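Clause 39

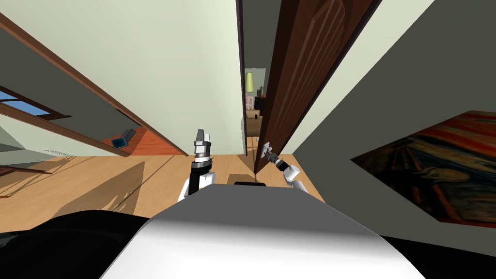
When may the robot let go of a door handle?
Once the door has stopped moving and the way through has been checked for people.

Kalliopi Galanis read the two lines aloud and put the draft down.

"Checked by what?" she said.

"By the robot," said Cauã Vieira. "It's defined in Clause 2."

"Clause 2 defines a person as an upright obstacle."

Vieira turned back to Clause 2. The Brirnness code of practice for domestic machines had been in review since April, and that definition had passed every reading. It gave a minimum height and a minimum width. It did not mention sitting, kneeling or lying down.

"My mother fell in her hallway," Galanis said. "She was behind a door for an hour. Under this text she was floor."

Kazuhiro Shibata, who had written Clause 2, asked for the simulator log. Vieira ran the hallway case with a figure lying across the threshold. The robot held the handle, waited the required 30 seconds, recorded the way as clear and opened the door to 60 degrees. The log reported full compliance.

Shibata read it to the end. Then he ran it again with the figure moved nearer the wall, and got the same line.

"I can add a posture table," he said.

"How long?"

"A week for the table. Longer for the tests."

"And Nivent ships when?"

"Monday."

Galanis uncapped her pen. In the margin beside Clause 39 she wrote: Hold the handle. Do not open further until a person confirms. She initialed it and dated it 10/14/23.

Vieira asked whether "a person" there should carry the Clause 2 meaning.

Shibata was already crossing it out.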